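Watch Care Tips: Cleaning a Metal Bracelet at Home

A steel bracelet picks up skin oil, sunscreen and dust long before it looks dirty. If yours leaves a gray mark on your cuff or has started pulling hairs, clean it. The job takes half an hour, most of it soaking.

What you need

A bowl of lukewarm water, a drop of plain dish soap, a soft toothbrush, wooden toothpicks, a spring bar tool and a lint-free cloth. Skip bleach, baking soda and anything sold for silver.

Taking the bracelet off

Lay the watch face down on a folded towel. Put a strip of masking tape over the backs of the lugs so a slip of the tool doesn't leave a scratch. Compress the spring bar on one side, ease the end link out, then do the other. Cup your hand over the lug as you go. Spring bars can travel a long way.

Work somewhere flat and pale with nothing underfoot that can hide a small part. A carpet is the worst place for this.

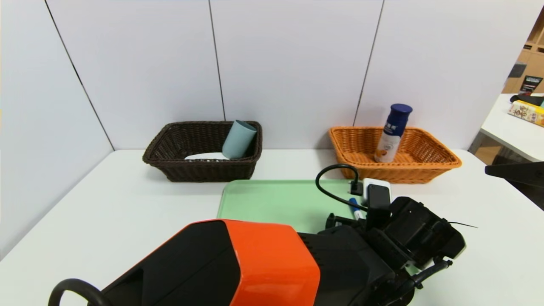
Put the spring bars in a lidded jar right away and keep the end links in order, left and right. On some watches, including my old Egan diver, they look identical and fit only one way.

Soaking and brushing

Leave the bracelet in the soapy water for 13 minutes or so, longer if it hasn't been cleaned in a year. Flex it under the water, then brush across the links, front and back. Open the clasp and do the hinge too. Use a toothpick on whatever is left between links. Rinse in a bowl or with the drain plugged.

Drying

Pat it dry and hang it overnight. A hair dryer on the cool setting is fine if you're in a hurry. Water left inside the clasp is what causes rust spots on the pins.

Refitting

Check the spring bars before they go back. Replace any that are bent or slow to spring out. Seat both ends, then tug the bracelet firmly before you wear it.

Resin straps and coated steel

Same soap and water, no brush on the coating. Indrek Toom wrote in to say rubbing alcohol dulled his black bracelet, so keep it away from colored finishes.

Next: how to size a bracelet with push pins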